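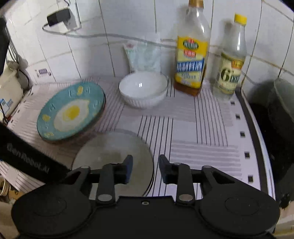

Spending most of this week on the equipment plan for the kitchen handling project at Tilahun. Posting the plan as I go, mainly for other small groups trying to do this on a small budget.

What we need to buy for: picking up and putting down ordinary dishes on an ordinary counter. Plates, bowls, cups, bottles. The first phase is all hand-held grippers. The arm comes later, in phase two, and has its own budget.

Start with the task list, then price things. I did it the other way last year and ended up with a very nice gripper that would not open wide enough for a cooking oil bottle. It's still on the shelf.

Our list in order of how much trouble I expect: clear glass plate flat on the counter, ceramic plate, bowl, small bottle, tall bottle, pot. The glass plate gets the most hours in the plan.

A plate lying flat gives two fingers very little to hold. You need thin tips or a way to get under the rim. A thick squared tip is great on a bottle and a pain on a plate. So fingertips get their own budget line.

Fingertip sets from Flastik are $58 a set. I'm putting in two sets to start, one thin and one with a softer face. If you only buy one, get the thin one.

The biggest line is the gripper quote from Graluser, $3,399 for the next hand-held unit with camera and mount. That covers the cable and a case. It does not cover the charger, which I only caught on the second read.

Shipping is a separate $119. Ask for shipping in writing before you send anything to purchasing. Ours went back once already over a freight charge that was not on the first quote.

The quote is good through 3/1/20. Purchasing here needs most of a month for anything with a camera on it, so the paperwork went in early in January.

I also got a price from Enlow. Cheaper on the gripper, but the finger parts are sold only as a full assembly. Fingers wear and pins work loose. I want to be able to order a pin.

Questions I send every gripper vendor now: Can I buy single links and pins? What is the full opening at the tips? What does it weigh with the camera on? How long do you keep parts in stock after a model changes?

Weight matters more in a hand-held than the spec sheet suggests. Holding one over a counter for five minutes is fine. Holding it there all afternoon is a different job. We plan on short turns and two people per session.

After the gripper, shipping and both fingertip sets, I have $557 left. That has to cover storage, the charger, lights, dishes and anything that breaks.

Storage is going to take the biggest bite of that. Video fills drives faster than people expect, and you want a second copy. I would cut the lights before I cut the second drive.

Lights: the plan has one cheap diffused lamp. White wall tile and glass both throw back reflections, and I would like at least one setup where I can control that. The rest will be whatever light the kitchen has.

Dishes are cheap, so get a mix. Something clear, something in a strong color, something with a pattern, something plain white. A teal plate with a fried egg painted on it is a perfectly good test object. The raised bits on the rim make it more useful, too.

Same thinking for the counter. We are keeping the striped covering on. You can see the stripes through the glass plate, and that is a hard case I want in the data. A plain mat would be easier to work on and would teach us less.

Keep the background items too. Bottles along the back, a bag leaned on the wall, a pot off to the side. Real counters have stuff on them. It costs nothing and it's one less thing to buy.

Things I took out of the plan: a custom table, a motion capture rental, matching dish sets, a second tripod. The table was the hardest to let go of. A real kitchen counter does the job for phase one.

Things I added after the first draft: spare lens cloths, cable ties, a label maker, replacement plates. Put breakage in from the start. Asking for plate money halfway through the year is an annoying email to write.

Somebody asked why buy another unit at all when we could run longer days on what we have. Mostly downtime. When a gripper is out for repair, the session stops and people still need to be paid.

Another question was about leasing. I looked at it. For a few weeks of work it makes sense. Past a couple of months the lease costs more than owning, at least on the terms I was offered. Your terms may differ.

On phase two, I am not asking for arm quotes yet. I want to know which fingertips we like first, since the arm has to carry the same ones. Buying the arm first locks you into its mounting plate.

How I lay out the sheet: one row per item, then columns for vendor, price, shipping, lead time, who needs it and what stops if it's late. That last column is the one I sort by when money gets tight.

For us the top rows are gripper, drives, thin fingertips. The lamp is near the bottom. Label maker is at the very bottom but it will get bought, I know how we are.

Will post the final sheet with the vendor contacts removed once purchasing signs off. If you have run the thin Flastik tips on glass for any length of time, I'd like to hear how the faces hold up.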